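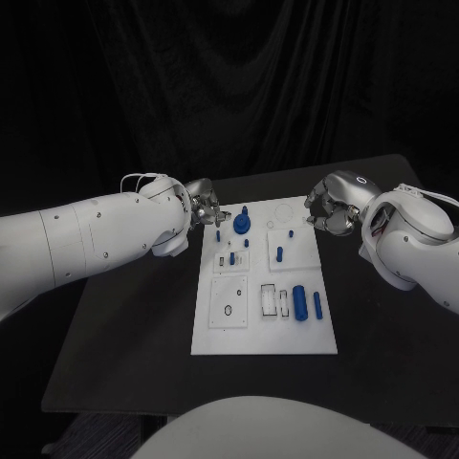 Figure 2. The assembly board on its black table, with the blue parts set out and the two target outlines at the top.

3.2 The board and its parts

I want to spend a little time on the board itself, because I changed my mind about it more often than about anything else in this study! The first version, which I called Bimdale, was a crowded thing with every spot outlined in black, and people just matched shapes to lines like they were doing a kid's puzzle (fun to watch, useless for my purposes). So for the version in Figure 2, Lullevetti, I kept only a few of the black outlines, two rectangles in the lower half and two circles, one large and one small, right next to the blue gear.

The gear was my favorite part to design. It has a wide toothed base, so you can turn it by the teeth, and a short peg on top, so you can also pick it up by that, and I really wanted to know which one people would go for. Of the 1000 trials I ran, I kept 985 for the analysis and threw out the rest over timing errors. In 459 of those the first touch was on the peg. I had expected a lot more than that, and I went back through the logs twice to be sure.

The pegs are small and blue like the gear. I did try a mix of colors early on, but then everybody sorted by color first and I learned nothing about shape. The raised plates are white like the board, and I like them that way: the slots are harder to spot, so you have to look for them (or feel for them, which plenty of people did). Each session had 20 placements, starting from the same layout, and I reset the board by hand from a paper template taped inside the lid of the Paracha storage box.

One thing I would do differently is the two small pegs by the gear. They got knocked over a lot on the way to something else, and I scored those bumps as neutral. Section 3.3 has the scoring rules.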